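Review: the Jadton table arm in domestic use
Household Equipment Panel, Nillemora Institute for Home Economics

The Jadton is a single robot arm sold for light work at a kitchen table: clearing up after a meal, sorting shopping, putting small items into bowls and trays. The Institute had the use of one from November, and the panel's remit was narrow. We were asked whether a household with no technical training could hand over an ordinary tidying job and leave the room.

Testing was led by Soledad Benavides, with Hidayah Rahman keeping the log. Over the test period the arm was given 332 separate instructions, each of the kind a person might give to a helpful child: put the fruit in the tray, take the sponge out of the bowl, move the bottle away from the edge. The objects were everyday ones and were not chosen to suit the machine. Fruit and vegetables were mixed with tableware, packets and small containers, and the layout was changed between sessions.
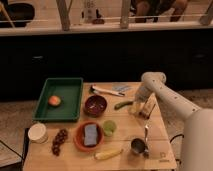
Round, firm objects gave the least trouble. Limes and peaches were lifted cleanly in most attempts and set down gently enough that the panel found no bruising worth recording. Sponges were also handled well. Results fell away with anything flat. A packet lying directly on the wood was often pushed along the surface before it was gripped, and on 14 occasions the arm gave up and returned to its resting position without reporting a fault. The panel considers the missing report a more serious matter than the failure itself, as a user in the next room would assume the job had been done.

Clear plastic was the other weak point. The maker's handbook advises users to keep transparent items apart from others, and our results support that advice, though few families will follow it at the end of supper. Knives were excluded from all lifting instructions on safety grounds.

Speed must be mentioned. A full table took nearly 19 minutes to clear, against two for Ms Rahman working at an unhurried pace. The arm is quiet, however, and panel members who sat in on the evening sessions did not find it a nuisance. Setting up was straightforward: the printed guide allows 15 minutes and this proved fair. Cables need more thought than the guide suggests, and should be kept clear of feet.

The panel compared notes with Kerttu Partanen, who assessed the rival Eltton model for a packing workshop. Her findings on the shop floor were more favourable. The workshop handles the same few cartons all day, at a fixed height and under steady light, and the Eltton needed little attention once it had been set. A kitchen table offers none of those conditions – it is different at breakfast from what it was the night before.

The Jadton is soundly made and its movements are careful. It may be of real use to a person who has difficulty reaching or gripping, provided that someone else is at hand, and the panel would welcome a longer trial with such users. For general household purchase it is not recommended at present. We have asked the maker to add an audible signal when a task is abandoned, and will test the arm again when that change has been made.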